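La clause des deux mains

Le relecteur de Mururetti arriva à l'atelier à 6 heures, avec la version de travail du référentiel dans une chemise grise. Le document comptait 137 clauses. Il devait en valider une seule avant le soir, la clause relative à la présence d'une main humaine dans le volume de travail d'un bras en fonctionnement. Les autres avaient été adoptées en juin, sans débat, par des gens qui voulaient rentrer chez eux.

La clause tenait en une phrase : « L'opérateur ne place pas la main sur le plan de travail tant que l'effecteur n'est pas déclaré au repos. » Elle avait été rédigée par Nerkora, qui fabriquait des capteurs et des barrières. Elle était contestée par Jernix, qui exploitait les postes. Kütt, l'organisme chargé d'arbitrer, avait demandé une observation directe.

On lui donna des chaussures de sécurité trop grandes et un badge à bande orange. La technicienne d'encadrement lui indiqua la ligne jaune peinte au sol et la règle qui s'y appliquait : derrière la ligne on parle, devant la ligne on annonce.

– On annonce quoi ?

– Ce qu'on va faire. À voix haute. Même quand on est seul.

Il nota la formule. Elle ne figurait nulle part dans le référentiel.

Le poste d'observation servait à la manipulation d'objets ordinaires. L'opérateur disposait un objet sur un tapis de feutre, le bras s'en approchait, le saisissait ou ne le saisissait pas, puis l'opérateur remettait tout en position initiale. Chaque passage recevait un numéro. Le dernier inscrit au registre de la veille était le 2 179. Le relecteur demanda combien de passages avaient donné lieu à un contact imprévu entre la main et l'effecteur. La technicienne tourna quelques pages. Le registre ne prévoyait pas cette colonne.

– Vous ne les notez pas ?

– On note les défauts de prise, les pertes de signal, les arrêts. Un contact sans arrêt, c'est un passage normal.

Il souligna deux fois le mot « normal ».

L'opérateur prit sa place derrière le bureau. Il portait un T-shirt blanc, une montre connectée noire et une bague. Le relecteur ouvrit la clause 41, qui interdisait les bijoux aux postes à bras, et constata que son champ d'application se limitait aux machines à plus de deux bras. Personne n'avait su lui dire d'où venait ce seuil. Il écrivit « bague » dans la marge, puis « montre », puis un point d'interrogation.

– J'annonce, dit l'opérateur. Multiprise sur le tapis. Main droite au contact du tapis. Main droite immobile.

Le bras descendit. Le relecteur consulta l'horloge murale, puis la clause, puis le tapis.

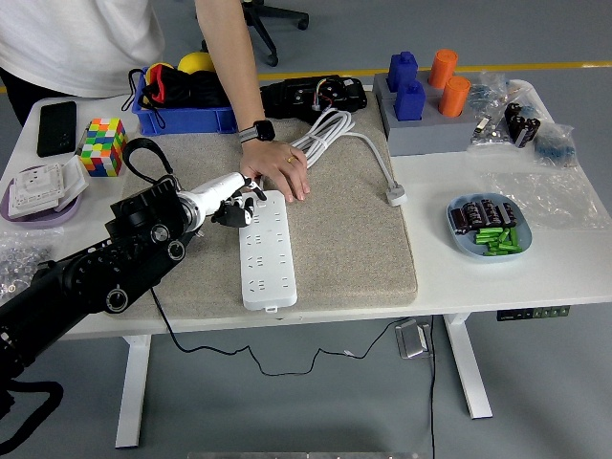

Cahiers du Seuil, n° 6 – p. 137

La main de l'opérateur était restée posée, le bout des doigts près du haut de la multiprise. Les doigts noirs de l'effecteur étaient recourbés vers le bas, juste à côté. Au sens strict de la clause, l'écart était caractérisé. Le relecteur cocha la case « non conforme » et attendit la suite.

Les doigts noirs se fermèrent. La multiprise se souleva de l'épaisseur d'un crayon, glissa, retomba. L'opérateur ne bougea pas.

– Défaut de prise, dit-il. J'annonce retrait de la main.

Il retira la main. Le relecteur comprit que l'ordre des opérations était l'inverse de celui qu'il avait imaginé. La consigne de Nerkora supposait une main qui entre dans le volume pendant que le bras travaille. L'opérateur, lui, y était entré avant, s'était déclaré, et n'en ressortait qu'après une annonce. Entre les deux, il était devenu un élément fixe du poste, au même titre que le portant gris et ses chevilles.

– Pourquoi garder la main sur le tapis ?

– Le feutre remonte quand la prise accroche. Si je le lâche, l'objet tourne et le passage est perdu.

– Et une bride ?

– Demandée.

La technicienne confirma. La demande de bride était partie au service des achats, qui l'avait renvoyée au motif qu'aucune clause ne l'exigeait. Le relecteur demanda la référence du courrier. On lui apporta une copie, correctement datée et tamponnée par Jernix. Elle fut versée au dossier sous la cote B.

Il fit ensuite l'inventaire de ce que le référentiel appelait « les objets étrangers au cycle ». La clause 58 imposait un plan de travail dégagé. Sur le bureau se trouvaient une caisse bleue remplie de tissu noir, un cube à facettes de couleur, un téléphone, des sachets de visserie, une assiette bleu clair garnie de condensateurs et de petites pièces vertes. L'opérateur expliqua que la plupart serviraient plus tard dans la journée.

– Et le téléphone ?

L'opérateur regarda le téléphone.

– Non, dit-il. Pas le téléphone.

Il annonça le retrait du téléphone et le mit dans sa poche. Ce fut la seule mesure corrective appliquée sur-le-champ. Le relecteur la consigna avec l'heure.

Il resta derrière la ligne jusqu'à midi. Les passages se succédèrent : cordon, cube, multiprise de nouveau. Les annonces étaient dites sur le même ton, assez bas, sans que l'opérateur semblât s'adresser à quelqu'un. À la fin de la matinée, le relecteur s'aperçut qu'il n'écoutait plus les mots, seulement leur place. Une annonce, un mouvement. Une annonce, un mouvement.

Puis il y eut un mouvement sans annonce.

L'opérateur avait tendu la main gauche vers le cordon, dont la fiche approchait du bord du tapis. Geste court, sans hésitation. Le bras ne ralentit pas. La technicienne avait déjà la paume sur le bouton d'arrêt, et le relecteur ne l'avait pas vue partir.

Le bras s'immobilisa au-dessus du feutre. L'opérateur considéra sa propre main.

– Je n'ai rien dit, constata-t-il.

– Non.

– J'annonce retrait de la main gauche.

– Retrait.

Ils remplirent une fiche d'arrêt. À la rubrique « cause », l'opérateur écrivit « silence ». La technicienne lui fit observer que le logiciel n'accepterait pas ce terme. Il choisit dans la liste « autre ».

Le relecteur déjeuna seul, dans une salle équipée d'un distributeur en panne, et reprit la rédaction. La phrase de Nerkora décrivait un état : main absente, effecteur au repos. Jernix demandait sa suppression. Il garda le principe et le divisa en alinéas.

« 1. Toute présence de la main dans le volume de travail est annoncée à voix haute avant d'être effective. Il en va de même de tout retrait.

2. Une seconde personne, placée derrière la ligne, garde la main sur l'arrêt pendant toute la durée du passage.

3. Lorsque la main a pour seule fonction de maintenir le support, elle est remplacée par une bride.

4. Un mouvement non annoncé entraîne l'arrêt, quel qu'en soit le résultat, et fait l'objet d'une mention au registre. »

Il relut le quatrième alinéa et ajouta la colonne correspondante au modèle de registre, en annexe. Pour le titre, il hésita entre « Présence » et « Annonce » – le premier était déjà pris par la clause 12, consacrée au badgeage.

Kütt accusa réception à 17 heures. La réponse comportait une seule question : la règle valait-elle aussi pour l'observateur ?

Le relecteur retourna à l'atelier. Le poste était à l'arrêt et l'opérateur rangeait les sachets. La technicienne tenait toujours le registre ouvert. Elle y avait tracé la colonne manquante au stylo, à la règle, sur la page du jour seulement.

Il s'arrêta devant la ligne jaune.

– J'annonce, dit-il, et il chercha la suite. J'annonce que j'entre.

– Entrez, dit la technicienne, sans lever les yeux.

Elle l'inscrivit.

14 partages – 3 commentaires

À lire aussi
Le distributeur de la salle B
Clause 12, badgeage
Inventaire après fermeture
La bride

Contact – Mentions légales – © Cahiers du Seuil, tous droits réservés – Haut de page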